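Two Arms, One Table: Building a Folding Machine at the Salameh Workshop

The Salameh workshop has been a shared space for makers for seven years. Its members pay a monthly fee, reserve bench time in advance, and agree to leave the tools as they found them. Most projects undertaken there are modest in scale: cabinets, lamps, repaired bicycles. The one that has occupied Hazel Park since December is more demanding. She and two fellow members, a group of 3 in the workshop's ledger, are building a two-armed robot intended to fold ordinary laundry.

Ms. Park is a building inspector by profession and had no formal training in robotics when the work began. She had assembled a small plotter and, later, a camera slider. The arms were a considerable step beyond either. They were purchased secondhand from Jendix, a reseller of laboratory equipment, and arrived without controllers or printed instructions.

"The mechanical side was in fair condition," Ms. Park said. "Everything that told the mechanical side what to do was missing."

Starting With the Joints

The first eight weeks were given over to wiring. Each joint was tested alone, with the arm clamped to a bench and the emergency stop within reach of a second person. The group replaced the motor drivers with boards from Feltetti and wrote its own software to connect them. One of the replacement boards failed on its first day and was exchanged by the supplier.

The hands came later. An earlier version of the machine used simple two-sided clamps, which held cardboard and wood well but performed poorly with cloth. A clamp would take hold of one layer of a shirt and leave the next behind, or gather both and crease them. The group changed to hands with several fingers, accepting a longer period of calibration in return.

Cable routing remains a matter of discussion among the members. Cables tied close to the wrist restrict its turn, while cables left with slack may catch on a sleeve. The present arrangement leaves some slack at each wrist, and the software limits how far the joint may rotate.

Working With Cloth

Fabric presents a difficulty that rigid parts do not. A shirt has no fixed shape, and the same command may produce a different result on each attempt. For this reason, the group keeps a written log of every trial. It held 576 entries when this article was prepared, including those marked as failures. Thin cotton accounts for a large share of the failures, as the lower layer tends to slide when the upper one is drawn across it.

The table itself received attention. The members settled on a plain white top, against which a colored garment is easy for the software to separate from its background. A bright green piece has become the standard article for close work at the edges, where the fingers must come down at the lower corners of the bundle without pushing it out of square. 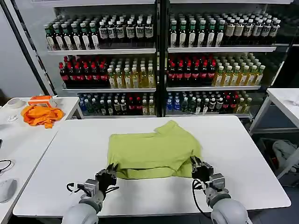 Rules for a Shared Room

The workshop's agreement on powered machinery was written with saws and lathes in mind. It was amended in the spring to cover the arms. Two members must be present whenever the motors are energized, and the speed is held to a low setting during open hours. Software changes are tested first in simulation, using Gravport, and then at the table with no garment in place.

Ms. Park regards the rules as reasonable, although they have slowed the schedule. Evening sessions have been canceled when a second member could not attend.

The group plans to demonstrate the machine to the membership on Tue 19 May. The program will be limited to shirts. Towels have been set aside for a later stage - their weight pulls the wrists off position - and trousers have not yet been attempted. Members who wish to attend are asked to sign the sheet beside the tool cabinet.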